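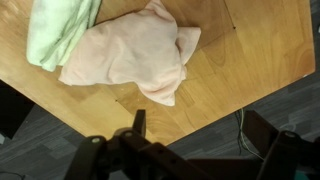

Início | Fixo | Móvel | Grossista | Espectro | Arquivo

Acesso a postes em Brerkach: Flillis altera a oferta de referência e passa a cobrar por ponto de fixação

12 de julho de 2022

A Flillis, detentora da rede de postes e condutas no distrito de Brerkach, notificou os operadores beneficiários de uma nova versão da oferta de referência de acesso a infraestruturas físicas. O documento substitui a mensalidade por poste por uma mensalidade por ponto de fixação, altera o regime de prazos para intervenções corretivas e introduz uma caução para pedidos de ocupação em lote. As condições entram em vigor em outubro, salvo oposição do regulador.

Na versão vigente, um operador paga um valor único por cada poste utilizado, independentemente do número de cabos suportados. Quem fixa um cabo de distribuição e dois cabos de cliente no mesmo apoio paga o mesmo que quem fixa apenas o primeiro. Na nova versão, cada abraçadeira, espia ou caixa terminal instalada pelo beneficiário conta como um ponto de fixação autónomo. Os cabos de cliente com extensão inferior a um vão ficam isentos, desde que partam de uma caixa já faturada.

O efeito da mudança depende da topologia. Em redes com derivação concentrada, em que uma caixa terminal serve várias habitações, a diferença entre os dois métodos é reduzida. Em traçados rurais, com caixas pequenas e frequentes, o número de pontos faturáveis aumenta sem que aumente o número de postes ocupados. A Collon, que utiliza 1812 postes no distrito, declarou na resposta à consulta que a maior parte da sua rede pertence à segunda categoria e pediu um período transitório para os contratos anteriores à notificação. A Haldane, com presença sobretudo na sede do distrito, não se opôs ao método, mas contestou a definição de caixa terminal constante do anexo técnico.

Essa definição é o ponto menos claro do texto. O anexo considera caixa terminal «todo o invólucro estanque com pelo menos uma saída de cliente», o que abrange as caixas de junta com saída de reserva não utilizada. A Haldane propõe que a faturação dependa da existência de uma saída ativa. A Flillis responde que não dispõe de meios para verificar o estado das saídas e que a declaração do beneficiário não é auditável em tempo útil.

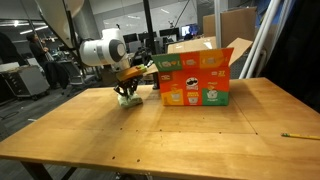 Braço robótico branco sobre uma mesa de madeira, com uma caixa laranja da Pringles ao lado.

Prazos de intervenção

A oferta vigente fixa um único prazo para a substituição de postes danificados, contado a partir da abertura do pedido no portal. A nova versão distingue três níveis. O nível 1, aplicável a postes caídos ou com risco para a via pública, obriga a Flillis a intervir em 72 horas. O nível 2 cobre postes inclinados com cabos em serviço e remete para um calendário semanal por zona. O nível 3 abrange os restantes casos e deixa de ter prazo vinculativo, passando a figurar apenas nos indicadores trimestrais de qualidade.

A classificação cabe à Flillis. O beneficiário pode pedir a reclassificação uma vez por ocorrência, com fotografia e coordenadas do apoio. Se o pedido for aceite, o prazo conta-se a partir da data da reclassificação. A Collon entende que a contagem devia retroagir à abertura inicial. O regime de compensações por incumprimento mantém-se para os dois primeiros níveis e desaparece no terceiro.

Jingyi Xia, responsável pelo acesso grossista na Collon, observa na resposta escrita que a supressão do prazo no nível 3 «transfere para o beneficiário o custo de manter cabos em apoios degradados, sem redução correspondente da mensalidade». A Flillis não comentou este ponto no relatório da consulta.

Pedidos em lote e caução

Os pedidos de ocupação passam a ter um limite de 200 postes por lote. Acima desse número, o beneficiário deve dividir o pedido e respeitar a ordem de entrada na fila de análise. Cada lote fica sujeito a uma caução, devolvida quando pelo menos metade dos apoios estiver efetivamente ocupada. A regra destina-se a limitar as reservas sem utilização. Segundo o relatório da consulta, estão nesta situação 369 postes do distrito, todos com direito de ocupação concedido e sem qualquer cabo instalado.
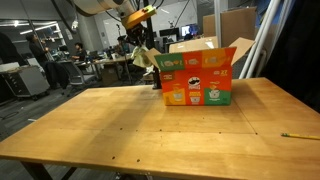 A caução pode ser prestada por garantia bancária ou por depósito. O texto não prevê juros sobre o depósito nem indica prazo para a devolução depois de atingido o limiar de ocupação, duas omissões assinaladas por ambos os operadores. Também não esclarece se a ocupação se comprova pelo cadastro entregue no fim da obra ou por vistoria. Na prática atual, o cadastro é aceite sem vistoria quando o traçado coincide com o projeto aprovado.

Para as condutas não há alteração de preço. A mensalidade continua a ser calculada por metro e por secção ocupada, com o mesmo fator de redução para subcondutas instaladas pelo beneficiário. Muda apenas o procedimento de desobstrução: o orçamento da Flillis passa a ser válido durante um mês e a sua aceitação deixa de poder ser parcial.

Posição do regulador

O regulador não tem de aprovar previamente a oferta, mas pode determinar alterações ou suspender a entrada em vigor de cláusulas específicas. Zane Kļaviņa, consultora em regulação de infraestruturas, considera provável uma intervenção sobre a definição de caixa terminal e sobre a ausência de prazo no nível 3, e menos provável uma decisão sobre o método de faturação, que se enquadra na liberdade tarifária do detentor enquanto o preço permanecer orientado para os custos. O modelo de custeio que sustenta o valor por ponto de fixação foi entregue em versão confidencial. Os beneficiários receberam apenas a folha de resultados.

Os operadores com pedidos pendentes no portal devem ter em conta que a versão aplicável é a que vigorar na data da validação técnica, e não na data de submissão. Os lotes já validados conservam as condições anteriores até à primeira renovação. As alterações de traçado superiores a três apoios são tratadas como pedido novo.

O relatório da consulta e a versão consolidada do anexo técnico estão disponíveis na área reservada a beneficiários.

Partilhas: 14 | Comentários: 3

Contacto | Cancelar subscrição | © 2022 Todos os direitos reservados | Voltar ao topo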